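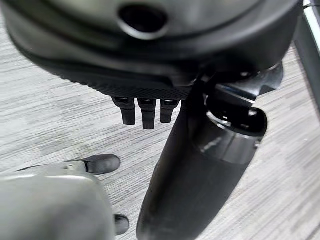

Vittoria Marras has argued that the word "fault" flatters the manufacturer, and that a hand which lets go when told to hold should be called a defect and recalled. Her view is often repeated in accounts of the Trernwood grip-loss fault, though the published record supports only part of it.

The Trernwood grip-loss fault is the name given to a series of failures in robot hands tested at the Trernwood workshop. In each case a finger relaxed while the controller went on reporting a firm hold. The fault came to wider notice in May, when a steel fitting was dropped during a handover between two arms. No one was hurt. The workshop's first notice called the event "isolated", a word it later withdrew.

Background

The hands were run with control software supplied by Sastier. It judged grip from motor current alone, with no separate check at the fingertip. Sastier described this as proven practice, but the trial it cited covered 2000 grasps of a single foam block, and no smooth or heavy parts were tried. Critics noted that a stiff joint can draw as much current as a finger pressing on something solid.

Investigation

A report by the consulting firm Restrepo, dated 31 Jul 2020, listed 71 dropped parts in the workshop's logs. Of these, 13 were put down to operator error, a finding that has been questioned because the operators concerned were not interviewed. The report blamed the rest on friction in the finger joints, made worse by dust and by cable covers that rubbed when the wrist was turned. 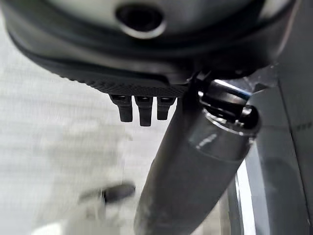 The report also found that the alarm threshold had been raised to 80 per cent of rated current after staff complained of nuisance stops. Who approved the change is not recorded. Sastier said the setting was the customer's choice; the workshop said it had followed Sastier's advice by telephone. Neither side produced a written note.

Response

Sastier issued a software update that compares finger position with current and stops the arm when the two disagree. It was presented as a complete fix. Testing at Zatolwood, a second site using the same software, showed fewer drops but did not eliminate them, and the results were released without the raw logs. The workshop has since barred people from reaching under a raised load, a rule that critics say should have been in place from the start.

See also

Fail-safe design
Nuisance alarm
Robot end effector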